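Brulitico 2-Schlitz-Toaster, creme, Art.-Nr. 3862

Gebrauchtware, geprüft, Versand ab Lager

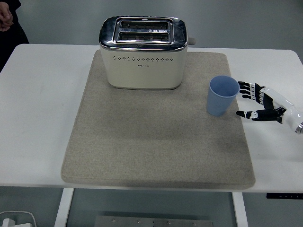 Kommt aus der Auflösung der Pension Dostanska, Frühstücksraum. Insgesamt 36 Stück übernommen, dazu Eierkocher und Warmhalteplatten (eigene Seite, folgt). Preis 19,90 inkl. MwSt., ab vier Stück bitte anfragen.

Zustand: B-Ware. Leichte Gebrauchsspuren möglich, technisch ok. Alle Geräte nach Prüfliste durchgemessen, Prüfaufkleber unten am Boden. Krümel raus, Gehäuse gewischt, trotzdem vor dem ersten Toast einmal leer durchlaufen lassen, Fenster auf.

Lieferumfang: Toaster mit fest montiertem Kabel. Kein Brötchenaufsatz! Kein Originalkarton, wir packen in neutrale Kartons.
Anleitung nur als PDF, auf Anfrage per Mail.

Versand Mo bis Fr, Bestellung bis 11 Uhr geht meist noch am selben Tag raus. Inseln und Österreich dauert länger, Kosten siehe Versandtabele. Abholung nach Absprache, Halle Guthrie, Tor 2, bitte klingeln.

Gewährleistung 12 Monate auf Gebrauchtgeräte. Rücksendung bitte vorher anmelden, unfrei wird nicht angenomen.

Fragen zu Mengen und Rechnung: Nisreen Azar. Technik und Reklamation: Daithí Mac an tSaoi, vormittags.

Stand Sa., 4. Januar. Nächste Lieferung Kleingeräte erst wieder im August.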